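Recording Demonstrations With the Hand-Held Grippers: Sorting Task, Station 2
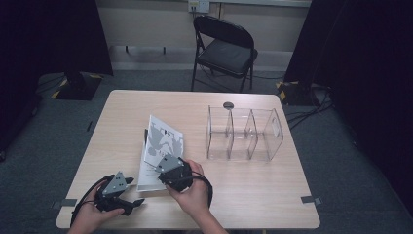 The sorting task is the second one students record in the Clullano robotics club, after the block-stacking exercise. A demonstrator works with a gripper in each hand and moves papers into a divided organizer while the software logs the position of both grippers and the opening of the jaws. At Station 2 the papers start to the left of the clear organizer, and the demonstrator stands across the table from the folding chair. The two gray tape markers near the front corners are the reference for everything else on this page, so find them before you touch the equipment.

This page covers setup, one full recording, and the checks you run before handing your data to the training group. It assumes you have finished the safety sheet and have a login on the lab computer. If you do not have a login, ask Deisy Palomino.

What you need

Two hand-held grippers with cables
One clear organizer with slanted dividers
Papers from the task folder
The Station 2 log sheet
The Zada recording software, already installed on the lab computer

1. Set up the table

Clear the table of anything that is not in the task. Pens, phones and water bottles go on the shelf by the door.

Check that the table legs have not moved. The table shifts a little when people lean on it, and a shifted table makes a whole session unusable for comparison with earlier ones. If the legs are off their floor marks, move the table back and write "table reset" on the log sheet with the time.

Place the organizer to the right of center with its long side parallel to the far edge of the table. The compartments must be empty at the start of every take.

Place the papers to the left of the organizer. They may overlap. In the first batch Duván Echeverri squared the papers up before every take, and the trained policy then failed on any stack that was rotated. Vary the angle between takes. Small rotations are enough.

2. Connect the grippers

Plug in the left gripper first. The software assigns channels in the order it detects the devices, and it has no way to tell left from right on its own. If you connect them in the wrong order, close the software, unplug both, and start again. Swapping the labels in the settings menu does not fix the channel order in the saved file.

Route the cables so that they hang free of the work area. The right cable should have enough slack to form a loose loop below your wrist. With too little slack you will feel a pull when you reach for the far compartment, and the pull shows up in the recording as a small dip in the path.

Open and close each gripper fully three times. Watch the two bars on the screen. Each bar should travel from 0 to 1000. A bar that stops short means the jaw needs recalibration: choose Tools, then Jaw Range, and follow the prompts. If it still stops short after that, tag the gripper and take the spare pair.

3. Set the start pose

Hold both grippers over the front part of the table with the jaws open. Keep your forearms off the tabletop. Resting them is more comfortable, but it limits the wrist angles and gives you a set of takes that all look alike.

Hold still until the status light on the screen changes from yellow to green. If you move during this period the light goes back to yellow and the wait restarts.

4. Record a take

a. Press the foot switch once. The software beeps and starts the clock.

b. Steady the papers with the left gripper. Apply only enough pressure to stop them from sliding.

c. Lift the near edge of the top paper with the right gripper. Approach with the jaw tilted upward and slide the lower finger under the edge. Coming straight down on the paper creases it.

d. Close the right jaw, lift, and carry the paper over the dividers.

e. Lower it into a compartment along the slant of the divider. The dividers lean, so a vertical drop catches on the top edge. Match the angle of the paper to the angle of the divider before you lower it.

f. Open the jaw fully before you withdraw. A half-open jaw drags the paper back out.

g. Repeat for the remaining papers, then return to the start pose and press the foot switch again.

A normal take lasts nearly 40 seconds. There is no bonus for speed. Takes under 20 seconds are rejected by the filter.

If you drop a paper on the table, pick it up with the gripper and continue. Recoveries are useful data. If a paper falls on the floor, stop the take and mark it as failed. Do not bend down with a gripper in your hand; the tracking will be lost and the cable may catch on the table.

5. Check the recording

Open the take in the viewer and look at the following before you record the next one.

Tracking: both paths should be continuous. A gap longer than 6 samples means the take is discarded.
Jaw signal: each grasp should appear as one clean close and one clean open. Repeated small spikes usually mean a shaky grip.
Start and end: both grippers should be still in the first and last second.

Fill in one row of the log sheet per take. Write the take number, the result (good, recovered, failed) and the compartment used. Leave the comments column blank unless something in the setup changed.

6. End of session

Export from File, then Export Session, and choose the Cusi format. The other format drops the jaw signal. Name the file with your station number and initials.

Unplug the grippers at the computer end, coil the cables loosely, and put both grippers back in the foam case with the plates facing up. Step over the floor cables by the stands on your way out. Last March one was kicked loose, and the session after it had to be repeated.

Known problems

Light stays yellow. Something is blocking the tracking. Move your sleeve or the cable away from the gripper and try again.

Paper sticks to the jaw. Wipe the finger pads with a dry cloth. Do not use alcohol on them.

Two papers lift together. Record it as it happens and separate them over the table. Mark the take as recovered.

Export stops at 42 percent. The session folder is full. Edith Ospina or Yeison Benavides can move the old sessions to the Balteo drive. Do not delete anything yourself.

Page maintained by Heriberto Echeverri. Corrections go in the box at the lab desk.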